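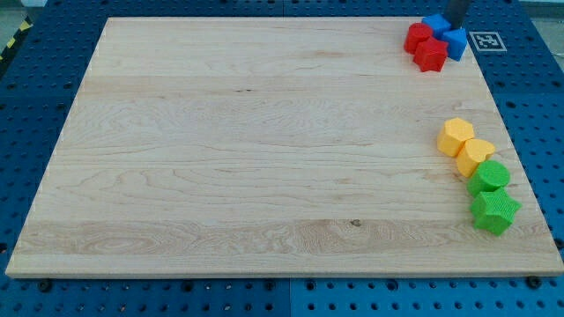
Taking care of a wooden work board

A pale hardwood board on a perforated metal table is a good surface for small jobs. The wood is kind to the things you put on it, and the holes in the table give you many places for bolts. I have used such a board in my workshop for several years, and I want to share what I have learned about keeping it flat and clean.

Choosing the board

Look for a board made from long strips glued side by side. A single wide plank moves more with the weather. A small knot does no harm if it is firm when you press it with your thumb. Wavy grain is nice to see, but it can tear when you plane it, so use sandpaper there and go slowly.

My own board came from Torneck, a small timber shop, as an offcut from a kitchen counter. It is 24 mm thick. I would not go under this if the board must stay flat.

Cutting a small bevel

Sharp edges break easily and leave splinters in your sleeve. Take a sanding block and make a thin bevel along the edge, with a few light strokes in one direction. Do the corners last.

Fixing it to the table

Put bolts close to the corners of the near edge, where your hands push the most. Tighten them only by hand at first, then give a little turn with the key. Wood needs some freedom – in my first winter I tightened everything very hard, and by April the board had a hump in the middle.

Oiling

1. Sand with 240 paper, and finish with 380 if you can find it.
2. Wipe off the dust with a dry cloth.
3. Put on a thin coat of oil. I use the clear one from Vernotell.
4. Wait 12 hours and repeat.
5. Leave it for 4 days before heavy use.

Oily cloths can catch fire by themselves. Spread them flat outside to dry, never in a ball in the bin.

Keeping the middle free

Put small pieces in one group near a far corner and leave the center for the work. Blocks, cylinders and other samples which stand together are easy to find again. Round ones should stand upright, or they roll away and go to the floor.

Cleaning the holes

Dust collects in the perforated table, mostly under the board. Two times in a year I lift the board and use the vacuum cleaner with the narrow nozzle. Before this, take out any loose screws with a magnet.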